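Category: Office Life, Small Fixes
Print this article | E-mail to a colleague

The Great Desk Basket Swap

By Ghazala Afridi

If you walked past the supply shelves in August, you may have noticed that the big plastic drawers are gone. I am so pleased about this that I asked for a whole item in the newsletter to tell you why (and they gave it to me, so get comfortable).

For years we kept pens, pencils, clips, sticky notes and every other small thing in one place at the end of the hall. In theory it was tidy. In practice people took a fistful of whatever they needed, carried it to a table, and left it there when the meeting ended. By the end of the month the drawers held dried-out markers and the tables held everything else. When I finally cleared them I found 210 pencils, and 100 of those had never been sharpened. I also found a key that opens nothing I've tried so far. If you are missing one, come and see me.

So now each shared table gets its own basket, and the supplies live where they get used. It's a small change and I can't tell you how much nicer it has made my afternoons!

We tried 2 kinds before settling. The first was a solid tray with a lid, which looked very smart and swallowed everything. People put things in and forgot what they had. The second was black wire mesh, with a tall compartment at the back and a low, wide section in front, and that was the one everyone kept reaching for. You can see through the sides, crumbs fall out the bottom instead of collecting in the corners, and if you knock it with your elbow it doesn't sound like a cutlery drawer going down the stairs. The Elleter team had theirs for a week before anyone else and refused to give it back when I came around to collect it, so I took that as a vote.

Pencils go in the tall part, standing up. I know some of you prefer them lying flat in the front, and I did hear you out, but standing up wins. You can grab one without looking, and you can see from across the room when a table is running low. We've gone with orange ones because they show up so well against the black mesh, and I think they look wonderful all bunched together. Binder clips can hang right on the front wall of the basket. I love this. It keeps them out of the bottom, where they hook onto each other and come up in a chain, and a silver clip on the front is easy to spot when you have a stack of pages in one hand. 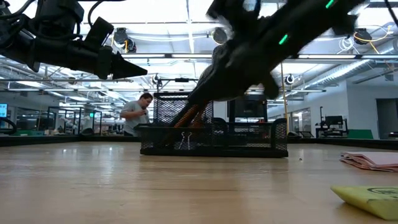
What goes where

The tall compartment is for anything long: pencils, pens, one ruler if your table uses one. Please don't pack it so full that you have to pull out the whole bunch to get a single pencil.

The low front section is for the small stuff. Erasers, sharpeners, a few clips, a roll of tape if it fits. Leave some room in there! A half-full front section gets used and a stuffed one gets ignored, and I say this as a person who has stuffed many of them.

Paper stays beside the basket, on the table. Loose sheets curl if you try to stand them in the mesh, and notepads are too wide for the front. A short stack of colored paper on the right-hand side works well for most people. Pink has been the favorite by a long way, especially with the Wulum group, who use it for anything they want to find again later. Yellow is catching up.

Please keep scissors out of the baskets. They tip the tall end over, and we have a hook for them by the cutting mat.

Refills

I'll go around in the mornings, before 9:30, and top up whatever looks thin. You don't need to fill in a form. If you run out in the middle of the day, the spare stock is in the cupboard under the printer, second shelf, with the label facing out. Take what your table needs and leave the box open at the front so I can see it from the door.

We bought 4000 paper clips by mistake, which is a different story and entirely my fault, so please be generous with those. Take them home. Make necklaces. The Faker folks have already linked up a very long chain and hung it over their whiteboard, and it is surprisingly pretty when the afternoon sun gets on it.

Still to sort out

The long table by the window is too narrow for a basket and a laptop side by side. I've got my eye on a smaller mesh cup that would sit at the end, and the Đinh team have offered to try it out first. The old plastic drawers are stacked by the back door if anyone wants them for a garage or a craft room. One is cracked along the bottom but the others are fine, and they clean up beautifully with dish soap and warm water.

I'd also like ideas for the markers. They are too fat to share the tall compartment with the pencils, and they roll if you lay them down. Someone suggested a mug, which I like, though the mugs in this building have a habit of wandering back to the kitchen. If you've solved this at home, send me a photo or just grab me at lunch. I'm usually at the table nearest the toaster.

Print this article | E-mail to a colleague

Get the newsletter in your inbox every month. Enter your e-mail address to sign up. You can unsubscribe at any time.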